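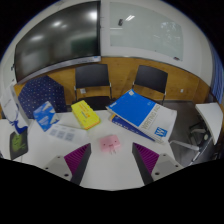

Table reset, meeting room, October

Started after lunch, 14:10. The white table in the meeting room has become the place where things get put down on the way to somewhere else. Purpose of this entry is to record what was on it, where it goes, and which rules for the shared shelf need changing. Abilio Tejada wants the room usable for the Stoyanova review and has asked for a written procedure he can pin up next to the door.

State at start

Pink plug adapter, small, block shape with rounded corners, two thin metal prongs, a face on one side (two dot eyes and a mouth). Loose on the table. No label.

Two books stacked to the right of it and behind. Upper one is a large thick paperback, blue and whitish-gray cover, title starts with WRITING, a white W in a blue square near the bottom corner. It was lying diagonally with the right side over the table edge. Lower one mostly hidden by it, dark blue with white lettering where it shows.

Yellow box, rectangular, to the left of the books toward the far edge. Also diagonal.

Table in front of the adapter clear.

Adapter

Small adapters are the worst category we have. They get carried off with a laptop and come back to a different room. Current rule is that they live in the tray by the printer, and the tray holds everything from cable ties to dead batteries, so people stop looking and take a new one from stores.

Change: adapters go in the top drawer of the Drumetti cabinet, prongs down in the foam strip. I cut the strip from packing offcuts, slots 22 mm apart. Tried 20 first and the wider bodies touched. A knife makes a cleaner slot than the hot wire on this foam; the wire leaves a hard skin and the prongs catch on it.

Before anything goes into the strip: read the rating plate, write the rated current on white tape, put the tape on a side face where it can be read from above. Do not put tape over the plate. If there is no legible plate it goes into the quarantine bag until Abilio has seen it. Prongs checked by eye for bending or scorch marks, then wiped with a dry cloth.

The pink one goes through the same steps as the rest. I would like it kept in circulation. A distinctive item is easier to ask for by email, and the plain white ones all look alike from two feet away.

Books

The overhang is the main thing to fix. A thick paperback set across a smaller stack creeps each time someone leans on the table, and the spine takes the fall. Our older copy of the Lisero handbook has a split binding from exactly this. Glued it twice with PVA, second attempt held, but it no longer opens flat past page 200.

Rule for the table: books squared to the edge, largest at the bottom, nothing projecting. Rule for the end of the day: no books on the table at all.

Shelf allocation as of today:
Writing, style and report guides, left end of the second shelf
Equipment manuals, rest of the second shelf
Bound project reports (Drolorden, Stoyanova), third shelf
Personal copies, own desk

The paperback goes with the writing guides if it is ours. I have not found it in the loan sheet, and the loan sheet has not been kept up since spring, so that settles very little. Put a slip in it asking the owner to initial. If the slip is still blank at the end of the month it gets a stamp and a shelf number.

Shelf height is a problem. Clearance on the second shelf is too low for large format books standing up, so people lay them flat on top of the row, and then anything under them stays unread. Moved the second shelf down one peg. Third shelf lost the same amount and still takes the bound reports, tight, with a finger's width to get them out. Checked level after moving. Left rear peg was a poor fit in its hole; swapped it with one from the bottom shelf.

Box

Any box on the table gets a label with contents, initials and month, on the short end so it reads when shelved. Unlabeled boxes are to be left closed and sent to the intake rack. I would prefer to open them, but Abilio's view is that this is how parts from two jobs got mixed during Drolorden, and he is right about that.

Label stock is low: 4 sheets left. Ordered more.

Surface

For the table top: damp microfiber, one pass lengthwise, one across, dry with a second cloth. No solvent. Somebody used isopropyl on the side bench last year to get marker off and there is a dull patch that shows under the ceiling lights. If marker does not lift with water, write over it with a dry erase pen and wipe straight away. Tested on the underside of the side bench, lifted fully on the second try.

Procedure for the door (draft)

1. Adapters and chargers to the top drawer, rated current on tape.
2. Books to the shelf. Nothing over the table edge in the meantime.
3. Boxes labeled on the short end or sent to intake.
4. Wipe down, water only.
5. Chairs in.

Should take 6 minutes for one person if the shelf has space.

Open items

Foam strip needs a second row if the long-bodied adapters are to go in the same drawer. Measure the drawer depth with the runner stop removed.
Loan sheet: paper or file? Ask Abilio.
Quarantine bag has no hook. Use the spare one from the Lisero bench.
Tray by the printer still to be sorted.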